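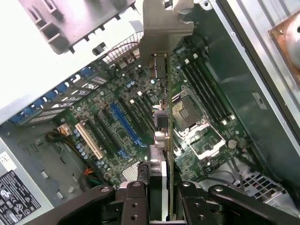 Ivana Orellana reckons we should have left the expansion card until the very end, after the processor and the memory, and she said so more than once on Thursday. Her argument is that a card is the tallest thing on the board and gets in the way of your knuckles. My argument was that with the socket and the memory slots still bare you've got loads of space to see what you're doing. We never settled it, so both opinions are going in the report!

Anyway, the project. Our group (me, Ivana, Kjell Söderlund and Suleiman Ekpo) had to take an old desktop tower to bits, learn what everything was called, and put it back together with written instructions a first-year could follow. The college calls it the Lorka module. We called it the green box, after the motherboard.

Stripping it went faster than I thought it would. Memory came out first, then the processor, and Kjell wouldn't let anyone breathe near that socket once the chip was gone. He's right to fuss. The contact pins are tiny and gold and there are rows and rows of them, and if you bend one you can pretty much say goodbye to the board. In our instructions the line about keeping fingers and sleeves away from it is in capitals.

The expansion slots gave us the most to write about. There's a long bright blue one with black ones either side, and I had assumed the colour was some sort of universal code. Suleiman looked into it and found that makers choose their own colours, so you have to go by the length of the slot, where the notch is, and whatever the manual says. I'd written half a page on "blue means graphics" by then. Deleted, sadly.

What I'd tell anybody fitting a card is to think about the metal bracket as much as the board. It has to meet the back of the case while the edge of the card goes into the slot, and if you only watch one end the other wanders off. Hold the card upright, line up both, then press down evenly. My first draft just said "insert card", and Clotilde Delorme (our tutor) wrote "how?" next to it in red.

Things still on the list: a drawing of the socket lever in its open and closed positions, a proper label for the coin-cell battery, and a paragraph on static that Kjell has promised me. The draft stands at 1037 words without it. Ivana is also writing her own version of the order of assembly, card last, and we're going to give one to each half of the first-year class in July and see which lot asks us fewer questions.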